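周二 下午 旧台式机拆件笔记

今天接着弄 Zesico 那批退下来的戴尔机箱。Ingvild 上午把清单发过来了,编号 257 这台归我。说是清单,其实就是一张表,型号那一栏一半空着,备注里写"能用的留,不能用的分类",行吧,那就边拆边记!

先说摆法。我还是习惯把机箱侧放,开口朝上,这样手伸进去不别扭,螺丝掉了也不至于滚到桌子底下(上次在 Pinik 那边立着拆,找一颗螺丝找了半个钟头,再也不干了)。侧板下来以后先别急着动手,看一圈线怎么走的,尤其是电源出来那一把,橙的黄的白的黑的全搅在一块儿,拆之前不看清楚,回头装的时候肯定骂人。

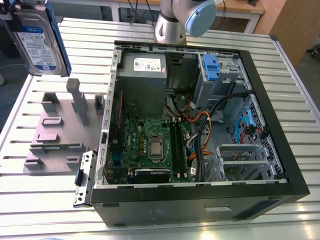

另外硬盘架上那个蓝色卡扣,我一直觉得是戴尔机箱里最省心的设计,不用螺丝刀。不过旧塑料脆,捏的时候两边一起使劲,别单边掰。上个月 Huỳnh 那边送来的几台,就有卡扣被人掰断的,最后只好拿扎带绑,丑得要命。

内存的事多写两句。以前拆下来的条子我都随手往防静电袋里一塞,袋子一多就分不清哪根是哪台的。现在改了规矩:拆下来先插到灰色治具板的槽里,这一台没收尾之前谁也别拿走。板子上那几个方格子也别拿来放螺丝,螺丝另有盒子,说过好几遍了……
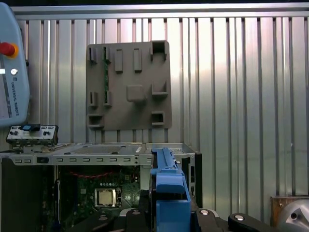 灰色治具板,左侧竖着的绿色长条像是内存条;下方是侧放的机箱

CPU 先不动。散热膏擦干净再说,擦的时候用无绒布,别用纸巾,纸屑掉进插座里很难弄。保护盖 Lustby 那边答应寄一包过来,没到之前处理器就留在插座里,压杆压好,这样针脚反而最安全。Ingvild 问能不能先把处理器都起出来统一测,我的意见是等盖子到了再说,不差这几天。

然后是硬盘托架。蓝色的那种,空的和带盘的要分开放,之前混在一个箱子里,拿起来才知道里面有没有东西,很耽误事。

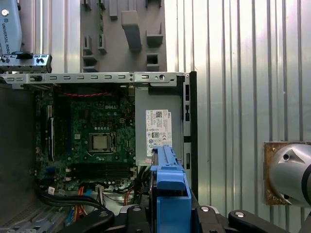

托架往回装的时候对准导轨再推,感觉涩就退出来重来,千万别硬怼。还有线,黑色那几根粗的特别爱往中间弹,我一般先拢到一边,用魔术贴松松绕一下,等硬盘的活儿干完再放开。SATA 线的头也顺手看一眼,卡簧松了的直接换,库里有的是。

电源这次不拆,只抄标签。标签上字小得离谱,我是拿手机拍了放大看的,建议大家都这么干,别趴在那儿眯着眼睛抄,上回抄错一位,整张表都得重对。抄的时候记得写清楚有没有 80 的那个能效标志,Ingvild 的表里专门有一栏。

硬盘也是一样,型号和序列号抄完再拔。通电时间超过 4,000 小时的单独放一堆,回头跑一遍完整检测,其余的跑快速的就行。
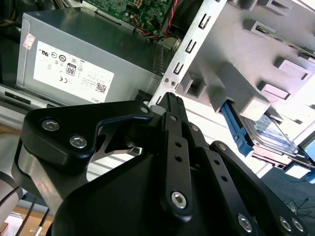

还没弄完的

1. 等 Lustby 的插座保护盖,到了喊我一声。
2. 257 的内存跑一遍测试,结果写在袋子上,别写便利贴(会掉!)。
3. 散热膏只剩 2 支,该下单了。
4. 问 Ingvild 表里"扩展卡"那栏是要写型号还是只写有无,我先写的型号。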